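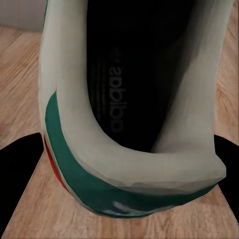
How long should I let leather shoes dry before I put polish on them?
Leave them for one full night in a normal room, away from the radiator, and polish in the morning.

Rania_Aoun
January 13, 2024
Thank you for the answer. My brown walking boots were soaked in Clullesby and I have used the Zirkum wax on them after 3 hours. Now there are pale marks on the toes. Is it possible to repair this?

koklow_walker
Wipe them with a damp cloth, let them dry again, then use a very thin layer. I had the same marks in November and they went away after the second try.

Qusai G.
I do not agree with the damp cloth. In my opinion it is the wax which is too thick. Brush it off first, for some minutes, with a horsehair brush. Water will only make new marks.

koklow_walker
It depends on the leather, I think. Mine are 17 years old and they never complained of water.

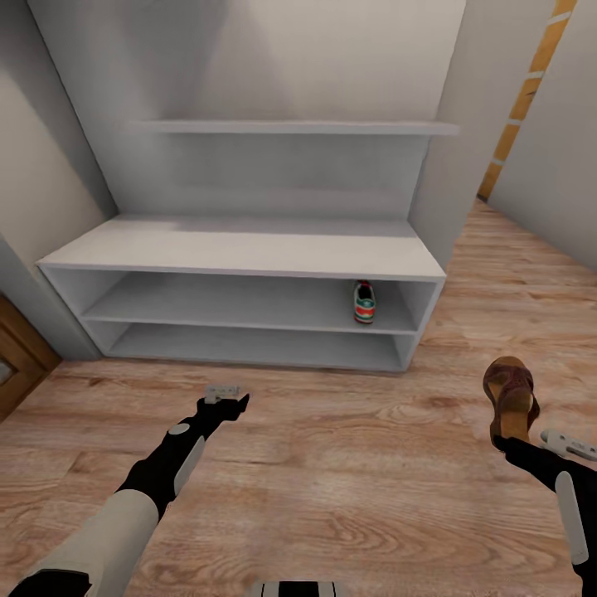 White shoe cabinet with two open compartments

Rania_Aoun
I have brushed the left boot and wiped the right one, so we will see. The left looks better for the moment, but I must say the light in my kitchen is poor.

Qusai G.
Please write again when both are dry.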